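HOUSEHOLD MATERIALS, UNIT 4
Sorting packaging at the kitchen table
Notes to go with the session, Apr 4, 2019
V. Achari

Bring last week's sheet. If you lost it, spares in the tray by the door. Reader pages for this unit: 259 to 268, skip the box on glass.

What we're doing

One household, one table, everything out of the bag before any of it goes in a bin. Point is to sort by material first and by local rule second. Most people do it the other way around and get stuck on the first carton.

Old cloth or newspaper down first. Gloves if you want them. Tip the bag out in the middle, leave the edges clear for your piles. Don't squash anything more until you've looked at it, flat things are harder to identify.

Order of work

Paper and card that is only paper and card. Smaller pile than you expect.
Cartons.
Cups.
Film and wrappers.
Nets and foam.
Leftovers (tissue, scraps, things you can't name).

Write the leftovers down. Last December's group had a whole page of them and it was the best part of the report.

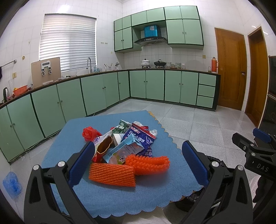 Cartons. Drink cartons are mostly paperboard, with a thin plastic layer inside and out. The long-life kind usually has aluminum foil in there too. So three materials in one wall, and you can't pull them apart by hand, not cleanly. Cut one open with scissors and look at the inside: silvery means foil, white means probably none. Goes with cartons if your area takes cartons. If not, trash. It does NOT go with paper, this was the most common mistake on the quiz.

Cups. Paper cups look like paper, feel like paper, nearly always lined. Tear test: tear slowly down from the rim and look for a thin skin that stretches before it breaks. Same logic as cartons. Rule in Pukholm is trash, rule in Gronidov is carton bin, so check the town before you answer.

Snack bags and wrappers. Usually layered plastic film, often with a metal coating. Scrunch test: crush it in your fist, let go. Springs back = plastic film. Stays crushed = foil or paper. Not perfect, some films hold a crease. Don't go by color or print, the printing tells you nothing about what's underneath. Shake crumbs out first.

Thin bags. Shopping and produce bags are a different thing from snack bags, usually one plastic only. Some stores have a drop-off. Keep them out of the curbside bin, they wrap around the sorting equipement and somebody has to stop the line and cut them off.

Fruit nets. The soft foam sleeves that go over pears, mangoes etc are expanded polyethylene, mostly air. Weigh almost nothing, take up lots of room. Very few places collect them. Reuse is the real answer: glasses in a moving box, ornaments, fruit again. Chettiar's paper has a section on this, optional, but read the table.

Tissue. Used tissue is trash or compost, never paper recycling. Fibers too short already.

Recording

Weigh each pile, then estimate volume using the marked tub. Both numbers. Worked example from the Tostura household, one week: 408 g total, of which cartons 300 g and film 31 g. Rest was cups, foam and leftovers together. Film was the biggest pile by volume and close to the smallest by wieght. Expect a question on that.

Empty liquid before weighing. A mouthful of milk left in a carton throws the whole thing off.

To hand in

Table with both columns filled.
One paragraph on the item you found hardest to place, and where you put it in the end.
List of leftovers.

One page total, handwriting fine. Questions to Vasanthi Achari after class. Next unit is glass and metal, bring one jar with its lid, rinsed.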